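Cronin parts shop adds rebuilt carburetors and drum brake kits for older sedans

Plernetti, the mail-order parts house in Cronin, has added rebuilt carburetors and complete drum brake kits to its catalog for older six-cylinder cars. Orders opened in March, and the first kits have already gone out to customers.

The company has sold weatherstripping, door seals and trim clips from the same building on the edge of town for 18 years. Mechanical parts are a new line. Until now, owners who called asking for brake shoes or a carburetor were sent elsewhere, often to swap meets or to salvage yards with little left on the shelves.

The new brake kit covers one axle. It includes shoes, springs, hold-down pins, two wheel cylinders and a short rubber hose. Drums are sold separately, as many can be turned at a machine shop and used again. The company asks owners to measure their drums before ordering and to compare the figure with the maximum diameter cast or stamped on the part. A drum worn past that limit should be replaced.

Carburetors are sold on an exchange basis. The customer pays a core charge along with the price of the rebuilt unit and gets the charge back when the old carburetor arrives in Cronin. Cores with cracked bodies or stripped mounting holes will be turned down. A missing choke or linkage lowers the refund but does not rule out a return.

Rebuilding is done by Samovow, a small machine shop in Fleltside that has worked on fuel pumps and distributors for local garages. Each carburetor is stripped, cleaned, fitted with new gaskets and a new float needle, and run on a test engine before it is boxed. Throttle shafts get new bushings where wear is found. Samovow expects to finish 34 units a week at first and says it has cores on hand for most of the common one-barrel types.

Two-barrel carburetors are on the way. Plernetti plans to list them once enough good cores have been collected, and owners can add their names to a waiting list by phone or at the counter.

Both firms say the rebuilt units are meant for stock engines. Cars with a different camshaft or intake manifold may need other jets, and the shop will change them for a small fee if the customer knows the sizes wanted. A slip in the box lists the jets that were fitted, along with the float level setting and the starting point for the idle mixture screw.

The printed catalog has grown to match. Plernetti is mailing 2,000 copies to past customers, with extra copies at the counter. The brake section has a chart that matches kits to model years and axle types — a point that has tripped up plenty of owners, as some cars changed drum sizes in the middle of a production run. Anyone unsure is asked to go by measurement and leave the model year aside.

Counter hours have changed as well. The shop now opens at 8 a.m. and stays open through lunch. Phone orders placed before 2 p.m. ship the same day if the parts are in stock. Carburetors ship from Cronin, so customers should not send cores or payment to the Fleltside shop.

Prices for the kits will hold through September. The weatherstripping line is unchanged, apart from a trunk seal for wagons that had been out of stock since last fall and is now back.
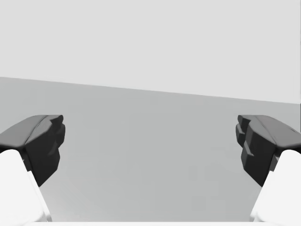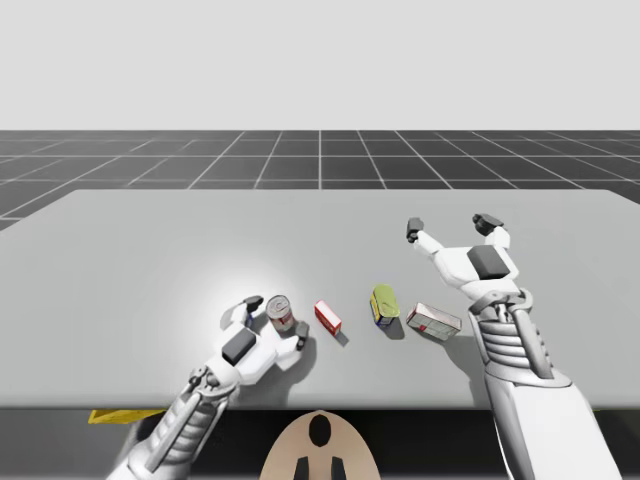 Computer renderings

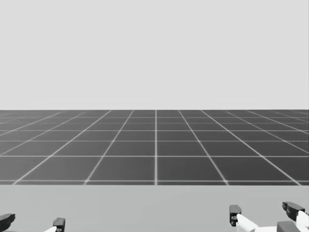
Can I order a rebuilt carburetor if I no longer have the old one?

The shop will still sell you one, but the core charge stays on the bill unless a matching carburetor is sent in later. You have 34 days from delivery to return a core for credit. It does not have to come off the same car, as long as it is the same type and the body is sound. Drain any fuel before packing it, and put a copy of the invoice in the box.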